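How I Clear and Reset a Small White Table After Snack Time

Posted 17/01/2022

I have a white table. I love my white table. I also spend a silly amount of my life wiping my white table, because every crumb and every ring of tea shows up on it like a stain on a wedding dress. After a couple of years of doing it badly I've settled into a way of clearing and resetting it that takes me about 2 minutes on a good day, and a few of you asked for it after my post on the Prillmont shelves in October, so I'm writing it all down.

This is for a small table that gets used for lots of little meals and snacks (mine gets breakfast, the kids' fruit, my own coffee, and then whatever craft thing is going on). If you have a big dining table with a cloth on it, some of this won't apply, but the bit about packets still will!

What you need

One damp cloth, well wrung out
One dry cloth
A tray or a shallow bin for carrying things
A few drops of plain dish soap
A wooden skewer or a cotton swab, if your table has holes or a groove in it
A clip or a jar for anything in a packet

I used to buy a special spray for the surface, a Rornell one that smelled like a swimming pool. It was fine. Dish soap does the same job on my table and doesn't leave that faint haze you only notice when the sun comes in sideways.

Step 1: Packets first

I always start with anything in a wrapper. Cookies, crackers, tea, the half a sleeve of something that somebody opened and left. Plates and cups can wait, but an open packet is going to get knocked, and then you have crumbs all over the place you were about to wipe.

Pick it up by the closed end and keep the open end higher. I know that sounds like something you'd tell a four-year-old, but I spent years grabbing packets by the middle and squeezing the contents out of the top like toothpaste. If it's open, fold it down twice and clip it. If there are only two or three left inside, tip them into a jar and throw out the wrapper, or eat them. I'm not the police.

Packets go straight to the cupboard. Don't park them on the counter. My counter used to be a sort of waiting room for packets and they would sit there until they went soft.

Step 2: Plates and dishes

Next I stack the flat things. Biggest on the bottom, so the round plate goes down first and the little oval dish goes on top of it. Scrape before you stack! If you put a dish down on a smear of jam you now have two jammy things to wash, top and bottom.

My oval dishes are the Blomqvist ones and they're a bit awkward in a stack. They rock. What works for me is to set them crosswise on the plate and carry no more than two at a time. Ivar Åberg, who taught the table-setting evening I went to, carries about six of everything up one arm and made the rest of us feel very clumsy, but he also told us that he'd broken plenty while he was learning. Two at a time is fine for a kitchen that's four steps long.

Step 3: Cups

Cups last out of the dishes, and never stacked inside each other. Mine stuck together once and I had to stand there running hot water over the outer one and muttering. Empty the dregs at the table into one cup, so that you're only carrying one with liquid in it, and put that one in the middle of the tray.

If you've got kids' cups, check the inside. I have found raisins. I have found a button. I once found a small plastic horse, and it had been through a whole afternoon of milk.

Step 4: The bits

Once the big things are gone you'll see all the small stuff that was hiding. Banana ends, play food, crumbs, a crayon. I sort these with my hands before any cloth goes near the table. Real food in the compost, toys in the bin, everything else in my pocket (where it stays until laundry day, sorry).

Please don't sweep it all onto the floor thinking you'll vacuum later. I've thought that many times.

Step 5: Wipe

Damp cloth, one drop of soap, and go from the far edge toward yourself in straight lines, overlapping a little. Circles look more energetic but they just move the crumbs around. When you reach the near edge, cup your other hand underneath and catch what comes off.

Rinse the cloth and go over it once more without soap. Then dry it. The drying is the part I skipped for ages and it makes the biggest difference on white, as water marks dry gray and you'll think the table is still dirty.
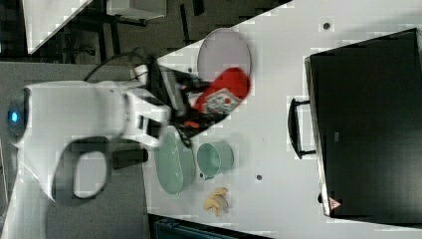

If your table has any small holes in the top, go around those last with the corner of the dry cloth. Crumbs love a hole. Use the skewer or the swab to lift them out, and go gently, and don't push straight down or you'll pack them in tighter. A sticky spill that's run into one needs a swab dipped in warm water, then a dry one straight after.

Step 6: Put back what lives there

I like the table to look ready, so a few things go back on once it's dry. One plate, one dish, one cup, in colors that get along with each other. I'm on a pale green kick at the moment, with mint for the cups and something quieter for the plates. Against white it looks calm, and you can see at a glance if someone has left a ring underneath.

Leave some bare space at the front. If you fill the whole table with pretty things, you have to move all of them the next time anybody wants toast.

A few questions I keep getting

Someone asked if baking soda is safe on a white tabletop. I use it as a paste for tea rings, very lightly, with a fingertip. Try a spot on the underside first, because some finishes go dull.

Someone else wanted to know where my tray is from. It's an old Kollico one from a yard sale and I've never seen another. Any tray with a lip will do the job. Without the lip the cups slide, and I have the chipped saucer to prove it.

And on felt-tip pen: rubbing alcohol on a cotton pad, dabbed, then soap and water. It took me three goes to get a purple cat off. There's still an ear if you know where to look.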